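The Gimimen kit arrived at the Nenton kitchen in December, in 2 cases, with a torque driver and a printed acceptance form. Rawiri Sheehan signed for it and read the form before he opened either case. He had been reviewing service equipment for eleven years and had learned to start with the form.

Under Clause 4 the buyer could return the kit if the arm failed more than 12 pickups in the first 329. A failure was a drop, a missed grasp, or any stop that needed a hand on the reset switch. Clause 5 said that translucent items were supported. Clause 6 said that supported did not mean guaranteed.

"Who wrote Clause 6?" he asked.

"I did," said Aslak Backlund. He had come with the kit from Brendbridge, where Gimimen kept its service desk, and he was on his knees under the counter looking for a grounded outlet. "Clause 5 was sales."

The base clamped to the counter with four bolts. The wrist camera went on last, over a gasket that Backlund pressed down with his thumb all the way around, twice. He ran the calibration plate through its positions and wrote the residual error in pencil on the inside of the case lid. There were other figures there, from other kitchens. Some had been erased.

"You don't log those?" Sheehan said.

"The software logs them. I like to have them where the software can't round them."

They started at 7 a.m. with opaque items, bowls and lids and a colander. The arm was slow and correct. It approached each piece from above, stopped a short distance off, looked, came down the rest of the way, and closed. Sheehan sat on a step stool with a clicker in each hand, the left for pickups and the right for failures. By the first break the right one read 1.

"The colander," said Backlund.

"The colander," Sheehan agreed, and wrote it up. Finger entered hole. Manual reset. Forty seconds lost.

After the break they moved to translucent items. The trouble with these was known. A depth reading on tinted plastic could land on the near wall, the far wall, or whatever was behind both, and the arm had to decide which of them to believe. Older Björklund units solved this by asking the operator to put a sticker on everything. Sheehan had reviewed the Björklund as well. He still found the stickers on his own glasses at home.

The Gimimen solved it by taking more looks. On a clear container it took so many that Sheehan put down the clickers and poured himself coffee. When he came back, the arm was where he had left it.

"Is that a stop?"

"No. It's thinking."

"The form doesn't mention thinking."

"It stopped being a stop in version three," Backlund said. He seemed to hear this only after he had said it. He got up and read the form himself, standing, with one finger under the line.

The arm closed on the container and lifted it. Sheehan clicked left.

At noon Backlund took a call from Brendbridge and went into the hall for it. Sheehan could hear most of it through the door. The desk wanted to know if the reviewer was friendly. Backlund said that the reviewer was counting. There was a pause, and then he gave the serial number of the gasket.

The last sort was cups. Sheehan laid them out himself, which the form allowed, and he took his time over it. He was thinking of the price, 2,682, and of the second year of service, quoted separately on a sheet at the bottom of the second case. He was thinking also of the pencil figures. He had looked at the lid while Backlund was in the hall, and the ones that had been erased were the good ones.

"Why those?" he asked, when Backlund had sat down again.

"If you see a good one, you stop tightening the bolts."

Sheehan considered where in the review this could go. The template had sections for reach, payload, noise and cleaning. He opened the one for remarks and typed the name Backlund, then the word bolts, and left the cursor after it.

The fingers opened. He picked up the clickers – the left one was nearly at 329 – and the arm went down toward the cups.
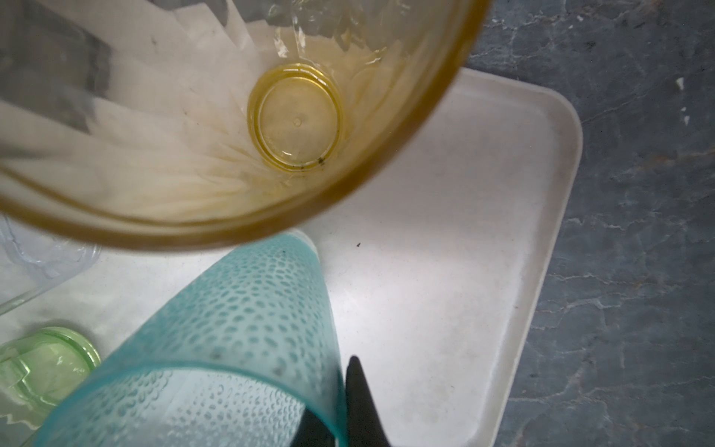

Translucent items, last sort: amber cup and teal cup, with one finger beside the teal.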